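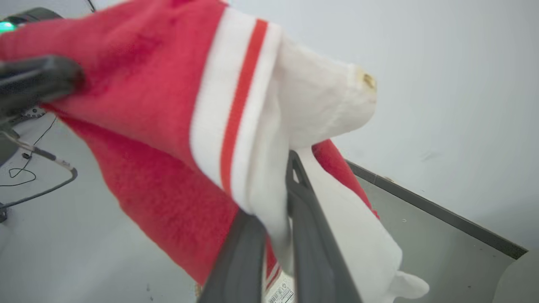
23 June 2021. Stain removal, enzyme soak, second round. Still not convinced by the Borkar powder. The claim on the tub is that an overnight soak lifts "old organic marks" from cotton without touching the dye, and the first round gave us a lot of swatches that looked cleaner mainly to people who knew which bucket they came out of. Swatches are flat and well behaved anyway. Real laundry is more like the red sock with the white cuff and toe, where there is one small yellowish-brown spot right on the tip of the white and a lot of strong red next door. Any treatment harsh enough to shift a spot like that has to leave the red where it is, and the swatch test says nothing on that.

Setup for this round: 20 swatches per bucket, 5 buckets, 400 ml of stock solution in each, topped up with tap water to the line. Tea, coffee, gravy, grass, and the brown stuff from the Cunau shed floor that we keep calling clay. Bucket 5 is plain water. I want bucket 5 in every run from now on. Last time it was skipped to save space and we have no idea how much of the "lift" was just soaking.

Meter reads 763 on the blank white tile. It is supposed to be the same before and after each batch. Write it down both times, please – the sheet from the first round has only the before column filled in.

Grass came out well in all four treated buckets. Fine, but grass came out well with the Eltirard bar soap too, at a fraction of the price. Tea moved a little. Coffee I would call unchanged. The clay got paler, and so did the clay in plain water, so I'm not giving the powder any credit for it.

Piątek method says rinse cold, then dry flat in shade. Half the rack was in sun by noon. Sun bleaches tea. Those readings are marked with an S and should stay out of the average.

To do before July: dye bleed test, red against white, sewn together and soaked overnight. Blind labels on the buckets. Ask Borkar what "old" means in days. Need more white thread.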